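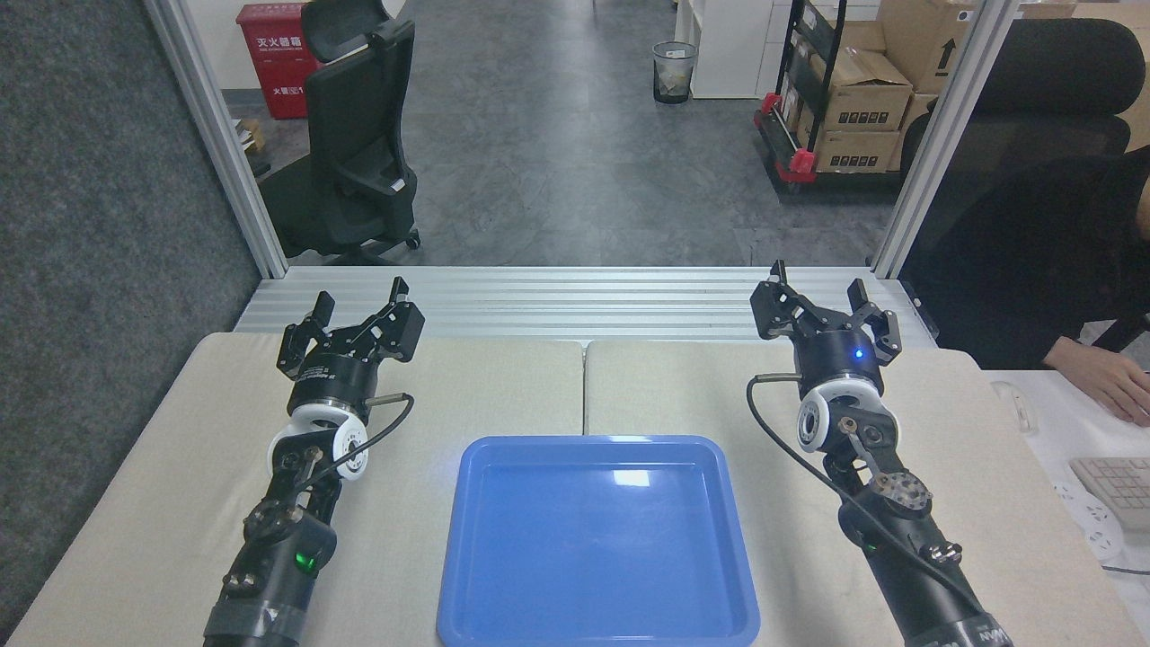 Foto 1: la bandeja azul en su sitio, con las dos colchonetas detrás.

Categoría: Mobiliario y puestos > Incidencias abiertas

Hola otra vez, soy Tibor Simon. Abro ticket por lo de las colchonetas de la mesa (las claritas de Grinar), que me tienen frito. El problema es la junta del centro: según me apoyo, la de la derecha se va corriendo hacia el fondo y cuando quiero darme cuenta la bandeja está torcida. Ya van 3 veces desde octubre. ¡Y eso que la mesa mide lo que tiene que medir, que la comprobé yo con el metro!

Lo que he probado hasta ahora:

- Limpiar el tablero por debajo con alcohol. Aguantó una mañana.
- Cinta de doble cara de 15 mm, cuatro tiras por colchoneta. Mejor, pero al despegarla deja un pegamento horroroso.
- Apretar las dos contra el perfil de atrás y empezar a medir desde ahí.
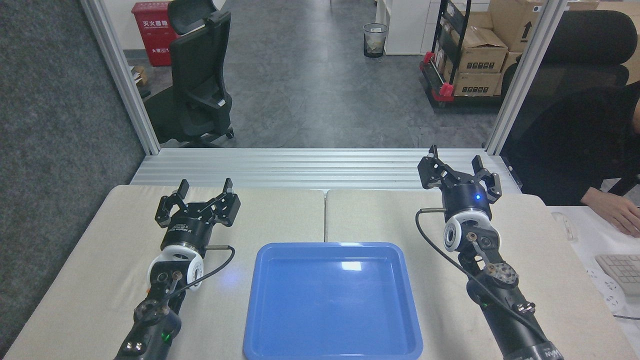 La bandeja es mi otra pelea. Le pedí a Furtado una azul mate y lo que llegó brilla como un plato recién fregado, con ese reflejo blanco arriba a la derecha que me molesta muchísimo a media tarde. Al menos me sirve de guía: la pongo justo debajo de la junta y, si la raya no cae hacia el medio, ya sé que algo se ha movido (un apaño, lo sé, pero funciona). Tamás Farkas dice que la lije por dentro con grano 80 y no me atrevo todavía.

Respuesta de Tamás, que la pego aquí para que no se pierda: «No uses más doble cara. Pon velcro en las esquinas y deja el centro libre, que si no la colchoneta hace barriga».

Pues velcro pedido a Cenlow. Mientras llega, he vuelto a juntar las dos piezas a mano y he dejado la bandeja vacía. 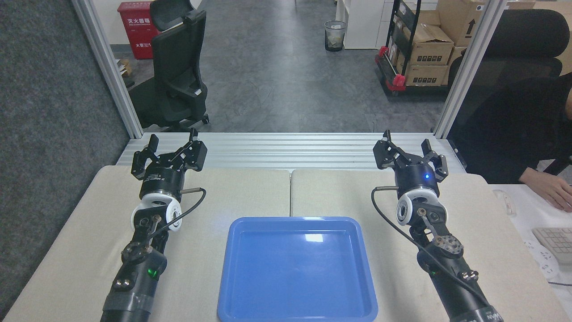 Pendiente

- Pegar el velcro y probar una semana entera sin tocar nada.
- Preguntar a Furtado si cambian la bandeja por una mate.
- Si se vuelve a abrir la junta, pedir una colchoneta de una sola pieza. No cierren el ticket todavía, porfa, que os cuento en cuanto lo tenga puesto.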